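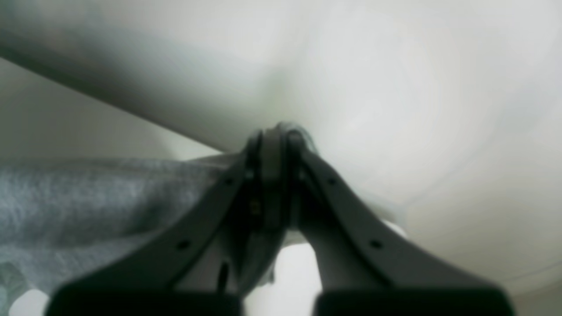
From: Yimer list
Date: 2022-02-05
Subject: Re: [yimer-manip] wrist view only, cloth against white background

> We tried your wrist-only policy on the Dultano arm and it does fine on
> hard objects. On towels and sweatshirts it closes too early, well above
> the fabric. Did you see this at Cosham? Is it the depth estimate or the
> policy? We have not changed the finger pads.

Yes, we saw the same thing, and for us it was mostly the policy. The depth estimate is poor on plain white surfaces, but when we swapped in hand-labeled heights the early closing was still there in most runs.

What helped was changing how we label the close action. In the old set, the close label started as soon as the operator began to squeeze the trigger. With a soft item people squeeze early and keep moving down, so the policy learned to do the first part and skipped the second. We now put the label at the point where the fingers stop moving toward the item. We relabeled 300 episodes that way and retrained from the same checkpoint, nothing else changed.

With the old labels the arm got 2 of 12 cloth picks. I don't want to quote a number for the new ones yet, as the second batch was run with a different table height and I need to repeat it. It is clearly better on gray knits. White cloth on a white surface is still bad.

Two things to check on your side:

Crop. We keep the finger pads in view at the bottom of the image, even though they are out of focus. When we cropped them out the policy got worse at judging when to close.

Exposure. If yours is on auto, lock it. A big white surface near the camera pulls everything else dark, and the fingers lose their edges.

The relabeling script is in the Utudard repo under tools. It expects gripper width to be logged at the same rate as the images – if yours is slower, resample first or the labels will land late.

Can you send a few of your failed towel runs? Raw logs are fine.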